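Ellis Street Flower Table
04/02/2022

Thread on doing the flowers for the spring open house at Naltik. I did these in November too and got a lot of questions afterward, so I'm writing it down as I go.

The space is 2,000 square feet on one floor. Most of it is benches and shelving. What gets decorated is the entry, the sign-in desk, the restroom counter and one big table where the food goes.

Budget for the whole open house is $3,950. That has to cover food, drinks, rental chairs, printing and flowers. Flowers get what's left after the chairs.

In November I ordered everything from one place and had it delivered the morning of. It came two hours late and I did five arrangements in forty minutes. Not doing that again.

This time I bought mixed bouquets from Latuheru and a few pieces of greenery from Jirkeo. Latuheru is a ten minute drive from me. Jirkeo is farther but they let you pick through the bins yourself.

If you buy mixed bouquets to take apart, look at the stems first and the flowers second. Long stems give you choices. Short ones all end up in the same little jar.

I also look for one strong color per bouquet. Coral, dark red, deep purple, whatever. With one strong color and a couple of pale ones, you can split a bunch between two containers and they still look related.

Small yellow filler flowers are fine. I used to pull them out because I thought they looked like the supermarket. Then I had nothing to fill the gaps with. Now they stay in until the end and I take some away if it's too much.

Clear the table before anything gets unwrapped. All of it. I've lost scissors under leaves more times than I want to say.

Our big table is a good one to work on. It's cream colored, so you can see every bit of leaf you drop, and it's wide enough to lay a bouquet down flat with its stems out to one side.

Unwrapping: cut the tape, open the plastic flat, and slide it out from under. If you pull it off from the top it takes petals with it.

Keep the plastic until you're done. I pile the cut ends and bad leaves on it, then fold the whole thing up and it goes in the trash in one trip. Saves sweeping the table four times.

Some bouquets have the stems wrapped separately, under the outer plastic. I leave that on while I'm deciding where things go. It keeps the bunch together when you pick it up and move it around.

Heights. Food table stays low. People reach across it and talk across it. In November I had one arrangement so tall that everybody leaned around it all evening, and by the end someone had moved it to the floor next to the coats.

Entry can be tall. Restroom counter gets one small jar. The sign-in desk gets something heavy that won't tip when people grab the pen.

Round greenery is useful on a long table. Put one down by itself, away from the flowers, and see if you even need anything else at that end. Usually I don't. It also has no front or back, so it can sit in the middle with people on all sides.

From the cream table: 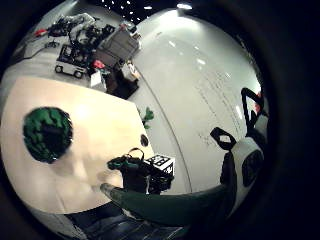
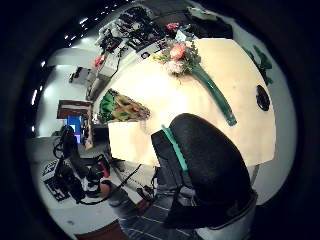 Cutting comes next for me and it's the slow part. One stem at a time, on a slant, and any leaf that would sit under water comes off. If you leave those on, the water goes cloudy by the next day and it smells.

I fill the containers halfway before I start and top them up once they're where they belong. Carrying full vases across a room with cables on the floor is a bad idea – I did it once, and the paper towels were at the other end.

Order that works for me: greens first, then the biggest flowers, then the pale ones, then the little stuff. Turn the container a quarter turn every few stems or you end up with a flat back.

If you have one really good bloom, don't bury it in the middle. Put it slightly off to one side, a bit lower than you'd think. It shows more there.

Things I forgot last time and have on the list now: a second pair of scissors, a bucket, a towel for under the bucket, tape, and a trash bag that's bigger than the one I think I need.

Printing: we ordered 50 name cards for the food. Flowers and cards fight for the same spots, so lay the cards out before you decide the flowers are finished. I had to move two jars in November because nobody could read what was in the soup.

Someone asked if it's worth paying a florist instead. For a wedding, yes, I would. For a room where people walk in, eat, look at some projects and leave, I think buying bunches and splitting them is good enough. I got one quote for doing all the tables and it was more than our food.

Someone else asked about scent. I skip anything strong near the food. Lilies especially, and the pollen gets on sleeves too. If you're given lilies, put them by the door.

Leftovers: after the open house the arrangements get broken up again and people take them home. Save your plastic sleeves and rubber bands for this. Last time we had people walking to the bus with wet stems in their hands.

Still undecided on the sign-in desk. I have one container with a handle that's easy to carry but narrow at the top, and one wide bowl that takes far more stems than I bought. Leaning toward the handle.

Will add to this thread once the food table is done. If you have a good way to keep short stems upright in a wide bowl without foam, reply here. I've tried tape across the top in a grid and it works okay until the rim gets damp.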